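Je rouvre la boutique (enfin, le blog) 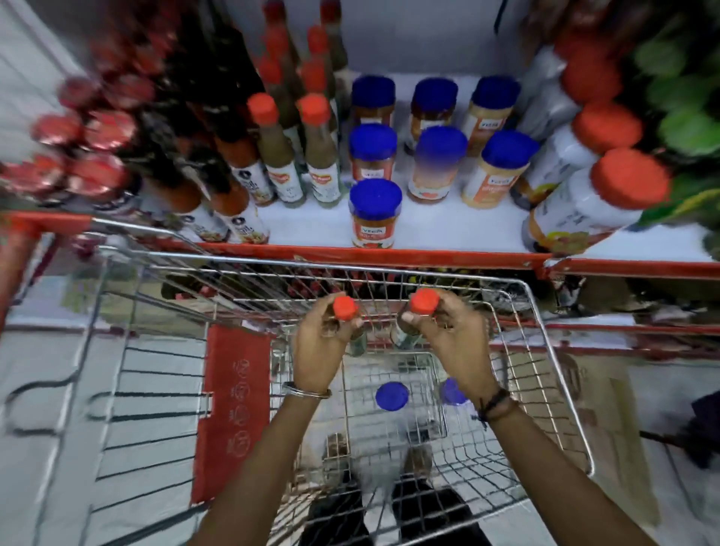
Pourquoi j'avais arrêté d'écrire sur le conseil de Sorkthorpe ? Les commentaires me prenaient toutes mes soirées, et j'en avais assez de jouer au gendarme.

Imprimer | Envoyer par e-mail

Me revoilà donc, avec une règle : on signe de son vrai nom. Yaryna Koval, qui tenait le blog d'en face, m'a écrit en septembre pour me traiter de girouette (bonjour Yaryna !) et j'ai répondu, évidemment... Prochain billet sur le budget du stationnement, 2 681 euros de panneaux pour une seule rue, j'ai relu la ligne deux fois !

20 partages | 4 commentaires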